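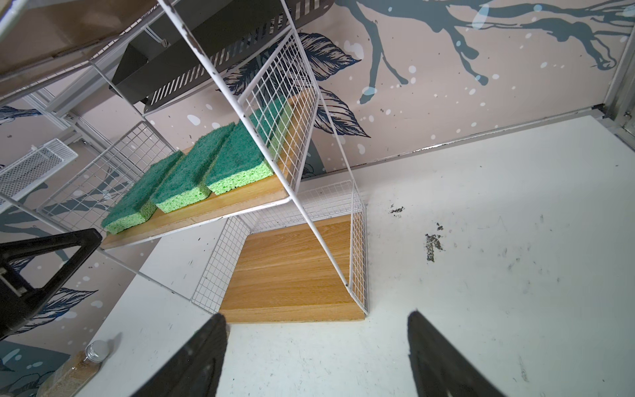

Dorkside Garden Centre — shop floor and planteria check
Date: 28 September 2024
Area: houseplant room, till side, outdoor benches

1. Walkways clear and dry: Yes. Hose left across the path by the shrub benches, now coiled.

2. Fire exits unlocked and unblocked: No. Compost pallet within 3 metres of the rear door. Move before opening.

3. Extinguishers in date: Yes. Unit 223 is due for service in June.

4. Shelving fixed and level: Mostly. The tall rack in the pot section rocks when pushed. Bolt to the wall.

5. Weedkillers and feeds locked away: Yes. Key is back on its hook.

6. Heaters and cables: One worn plug on the Bornia heater. Taken out of use — do not put it back without a test.

7. Walls and display surfaces: Satisfactory. 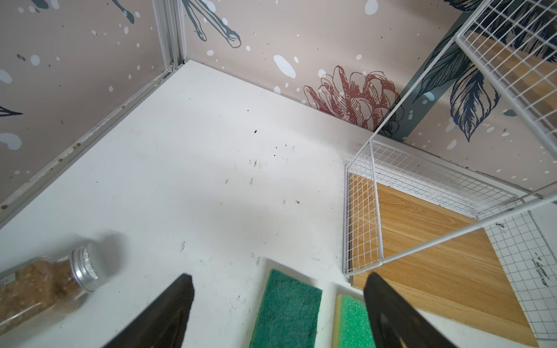 Item 7: patterned wallpaper and white tabletop

8. Trolleys: 30 checked. Two have stiff wheels, still safe to use.

9. Glass roof: No cracks seen from ground level. Gutter on the Blackburn road side needs clearing.

10. First aid box: Short of plasters and eyewash. Reorder.

Items 2 and 4 to be rechecked before the bulb delivery.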